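Thursday, July 1, 2021
Nasbridge bench, two-arm kit on evaluation from Flamik
Entry: G. Shokri

Second week with the Flamik kit. Apolinar redid the mounting plates before lunch because the right arm had a little play at the base. Torqued both sides to the sheet and it's gone. Homing passes on both arms now. Left one still throws a warning about its encoder offset on the first try and clears on the second. Sent that to Flamik support with the log attached, ticket 3612, no answer yet.

Gripper fingers are the black tapered ones from the box. Flamik also sells a softer set (Soltero pads, 34 dollars a pair) and we should get a pair before deciding anything. The stock ones are fine on stiff things with an edge. On cloth they need to come in low and nearly closed or they just push it along.

Object set for this round is from the Akbari list plus whatever was on the shelf: wood-bordered frame, glue gun, fuzzy pink cloth, blue boxing glove, red slip-on shoe, flat wrapped packet with white sheets in it. Frame goes up front between the arms, the rest toward the wall. 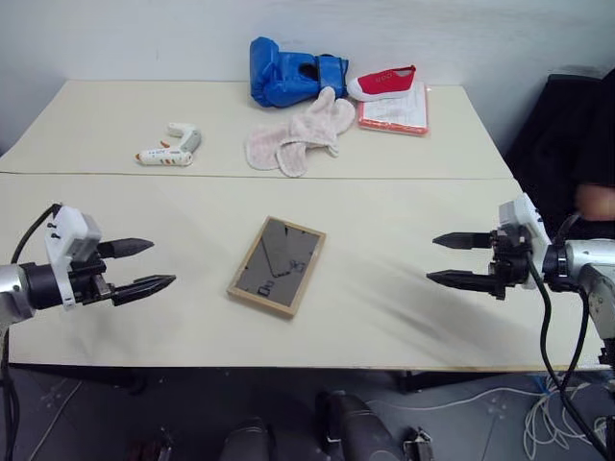

Settings for the frame task: speed cap at 34 percent, grip force at the default, both arms approach from the sides with fingers open. The planner that comes with the kit handles the two arms as separate jobs unless you link them in the config. Page 100 of the manual, easy to miss. Apolinar found it after I had already written my own sync script. Keeping the script for now, it logs more.

Glossy panel is a problem for depth. Reads fine at the wood border and drops out over the middle. Told the planner to use the border only. Want to try a matte sheet over the panel tomorrow to see how much of the trouble is the reflection.

Cables: the ones off the grippers are too long for this table. They hang past the front edge. Need clips on the forearm sections before we run anything faster.

Price as quoted in January was 4000 for the extended support plan, hardware separate. Apolinar thinks we can skip the plan. I'd wait and see how they deal with the encoder ticket.

To do
- order Soltero pads
- cable clips
- matte sheet test
- ask Flamik if the linked mode can be set from the pendant
- A.B. to copy the config to the shared drive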